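Fardale business open day: what I saw and who's hiring

November 16, 2020

I finally made it to the Fardale business open day, which was pushed back from May like everything else this year. Half the units on the estate had their doors open, you booked a slot for each one, and masks were on the whole way round. I went mainly because I write about small firms and I'm sick of reading about the local economy in spreadsheets.

Parking was easy – almost too easy. The welcome desk told me they had 300 slots to give out and there were still some going at lunchtime. The coffee was free and terrible.

Plillari

First stop was Plillari, who make packaging for food companies. They have 75 people on the payroll now, down from 95 last winter. The woman showing us round was very straight about it. Restaurant orders fell off a cliff in spring, supermarket orders picked up some of the gap, and the two don't pay the same. They've started hiring again, but only on short contracts, and she wouldn't guess past the new year.

What surprised me was how much she talked about freight. I'd gone in ready to ask about wages and demand, and she kept coming back to the price of getting a pallet across the country (up twice since summer, apparently!). They've put off a second line because of it. 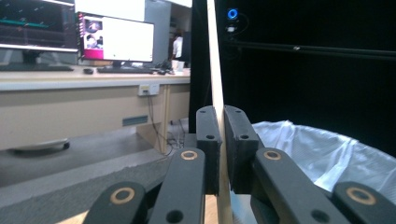
Undix

Undix is two doors down and a totally different mood. They do bookkeeping software for tradespeople, and business is good. They signed up 708 new customers over the summer, a lot of them people who'd lost a job and set up on their own. I asked how many of those would still be trading in a year and got a shrug. Fair enough.

They want three more people on the support desk and can't find them. I did wonder whether anyone had walked the fifty yards to Plillari to ask around.

Rozīte

My last slot was at Rozīte, a family bakery supplier that moved in just before everything shut. Terrible timing, but they got a rent break for the first six months and they're still here. Home baking kept them going, and they had small bags of rye flour for sale by the door. I bought two.

The rent break has ended now, and they'd like the estate to talk about a longer deal before they commit to new ovens. I'll try to get back in the spring and find out how that went. If you're going yourself, book the morning slots and bring your own coffee.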